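Fundodex claims clear win in bedroom robot test, but the bedroom is on a computer

6 min read

A robot controller made by the home automation firm Fundodex has come out ahead of two rivals in a test of how well machines can tidy a bed, according to results the company put out in October. The claim has already been repeated by resellers and at least one care provider. It deserves a slower look than it has had so far.

Fundodex says its controller finished 60 per cent of the jobs it was given, with the nearer of the two competing products more than 10 points behind. The jobs involved picking up everyday items left on a bed and putting them where an instruction said they should go. All 3 controllers drove the same arm with the same two-fingered gripper, and all were given the same views of the room.

The room does not exist. The whole contest, 600 runs shared equally between the controllers, took place in a simulator run by Istgate, a small testing outfit that Fundodex paid to do the work. No real arm moved at any stage, and the figures say nothing on their own about what would happen in somebody's house.

That is mentioned on the fourth page of the summary. The headline on the first page says the product is "ready for the bedroom". 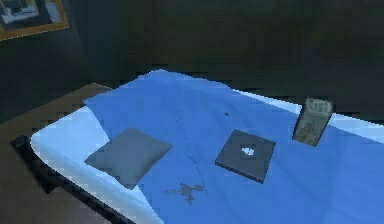

Testing in simulation is normal enough. It is cheap, it can be left running overnight, and every controller can be handed exactly the same starting layout, something that is very hard to arrange with a real mattress and a tired technician. Most makers of arms and controllers do a good deal of their early work this way and nobody sensible thinks less of them for it.

The trouble starts when a simulated score is put on a sales sheet. Bedding is a fair case in point. A real duvet sinks under a gripper, rides up around the fingers and drags half the things lying on it along for the trip. Istgate's notes on the test say the bed cover was treated as a fixed surface throughout. It did not give, bunch up or slide. A controller that pushed down too hard lost nothing by it, where on a proper bed it might well have ended up with a fistful of blanket.

Alper Kocabaş, who ran the test at Istgate, did not dispute this when asked.

"We were asked to compare controllers, and we compared them," he said. "The cover is stiff for all of them. If you want to know who is better at dealing with cloth, this is the wrong test, and I would tell any customer the same."

He said soft bedding had been considered and dropped because each run would have taken far longer to compute. Fundodex had agreed to that, he said, before any of the runs were made.

The two losing products come from Hiklow, which sells mostly to warehouses, and Keskin, a newer company whose controller is given away free for research and charged for in commercial use. Neither took part in setting up the test. Istgate used the versions it could get hold of, with the settings they came with.

Fundodex's controller was treated differently. Its own engineers supplied it, and the summary says it was "adapted to the task environment" beforehand. Asked what that meant, the company said its software had been given practice in simulated bedrooms. Asked whether they were the same bedrooms later used for scoring, it said they were "of the same family".

Kocabaş was plainer. The furniture was shared, he said, and so were most of the items. The layouts used for scoring were new.

So one contestant had practised on the same bed, with mostly the same objects, and the other two walked in cold. It would be odd if that made no difference. How much of the gap it explains can't be worked out from the published numbers, and Fundodex has not said whether it scored its controller without the practice. If it has that figure, it should print it.

Hiklow said in a short statement that it had not been told about the test and would not have put its warehouse product forward for it. "Our controller expects a flat tray, a known light and a camera directly overhead," it said. "We make no claims about beds." That is a reasonable answer, though it might be added that Hiklow's own website carries a page on "home and care settings" that makes no mention of trays.

Keskin was more annoyed. The company said the version Istgate used was two releases old and had a known fault in how it judged distance with a camera set off to one side. It said it had asked for the logs and been refused. Istgate said the logs belonged to its client. Fundodex said it was "reviewing the request".
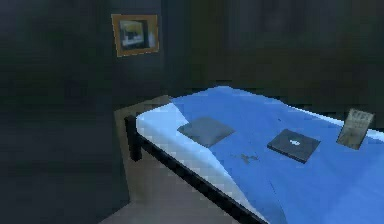 Light is another weak spot. The rooms in the test were kept dim, which Fundodex presents as a sign of how demanding it was, and there is something in that. Dark objects are hard to pick out in poor light and a camera that copes at noon may be useless at nine in the evening. But gloom in a simulator is tidy gloom. It does not flicker, and it does not come with a phone screen glowing under a pillow or a hallway light that goes on halfway through the job. Istgate confirmed that the lighting was held steady within each run.

Then there is the matter of what counted as finishing. A run was scored as a success if the named item ended up inside the target area before time ran out. It did not matter if the gripper had knocked something else off the bed on the way. It did not matter, either, from what height the item was let go. A laptop dropped smartly into the right place scored the same as one that was set down gently, and a simulated laptop does not crack.

Kocabaş said Istgate had recorded drops and knocks as well, but that these were kept out of the main score at the client's request. He would not say how the controllers compared on them. Fundodex said it hoped to publish "a fuller picture in due course" and gave no month for it.

None of this shows that the Fundodex controller is bad. It may be the best of the lot. People who have used it on kitchen worktops tend to speak well of it, and the engineering notes attached to the summary are more careful than the sales copy wrapped around them. One passage admits that the controller often failed on small flat items such as keys, where the fingers closed just above the thing they were meant to take. Another says that the view from the wrist camera helped much less than expected, and that in some layouts switching it off made no difference to the score. Both are useful findings. Neither made the first page.

The wrist camera result in particular ought to interest buyers, as Fundodex sells that camera as a paid extra. The company said it stood by the product and that customers in "less structured settings" would see the benefit. It offered no test to support that.

The 60 per cent itself also wants looking at from the other side. It means that, with a stiff blanket, steady light, familiar furniture and no penalty for knocking things about, the winning controller still failed two times in five. A person paying for help at home, or a care manager deciding whether to have one of these in a resident's room, might reasonably ask what happens in the other cases. Does the arm stop? Does it try again? Does it hang over the bed holding a mug? The summary groups all failures together under a single heading.

Kocabaş said most of them were time running out, with the arm making repeated attempts at the same grasp. He thought a person standing by would have stepped in long before the clock did.

"It looks silly when you watch it," he said. "In a simulator that is fine, you close the window and start the next one."

Istgate said it would be willing to run the comparison again with current versions of all the controllers, a practice period open to everyone and the knocks and drops included in the score. It would want the makers to split the bill. Keskin said it would pay its share if the logs from the first test were released. Hiklow said it was not interested. Fundodex said its results spoke for themselves but that it "welcomed dialogue".

The company added that trials on a real arm were being planned with a partner it declined to name. It would not say whether the bed would have a duvet on it.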